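Unit 6: Update Channels and Staged Rollout
Instructor: Ravindran Nambiar

6.1 Terms

A build is one compiled state of the system, identified by a number. A release is a build that has been approved for a given channel. The same build can be a release in one channel and a candidate in another. Students often mix the two up in lab reports, so use the terms as defined.

A channel is a named stream of releases that a machine subscribes to. Dekener, the update server used in the labs, has four: nightly, preview, general and long-term.

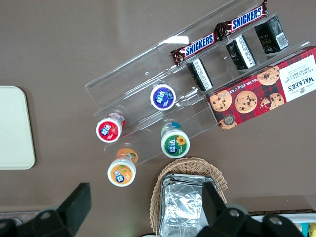
Fig. 6-1. Tiered display stand with Snickers bars on the highest shelf.

6.2 Promotion

A build enters at nightly and is promoted one channel at a time. Skipping a channel is not permitted in Dekener, even for security fixes. Promotion requires:

- no open blocking defects
- a completed upgrade test from the previous general release
- a signed manifest

Take build 2081 of Filtix. It passed nightly and was promoted to preview. A blocking defect was then found in the disk driver. The build kept its number but lost its preview status. The corrected code was compiled as a new build and started again at nightly. Build numbers are never reused.

6.3 Staged rollout

Within the general channel, a release is offered to machines in rings. The lab configuration has 8 rings. Each machine hashes its own ID to find its ring, so the server keeps no membership list. Ring 1 is offered the release first. The server opens the next ring after the hold time, 6 hours by default, if the failure rate stays under the limit set in the policy file.
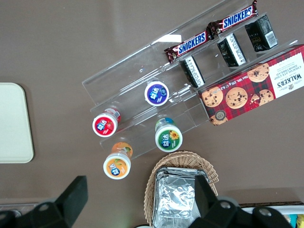 Fig. 6-2. Packaged snacks on clear stepped shelves, with a wicker basket.

6.4 Pause and rollback

A pause stops new offers. Machines that have already installed the release keep it. A rollback instructs those machines to return to the previous release and needs the old system files to be on disk. Khattak deletes these files after the first clean restart unless the keep flag is set. Vokaser keeps them until the next update.

Reading for next session: Dekener manual, chapter 4. Bring your policy file from Lab 6.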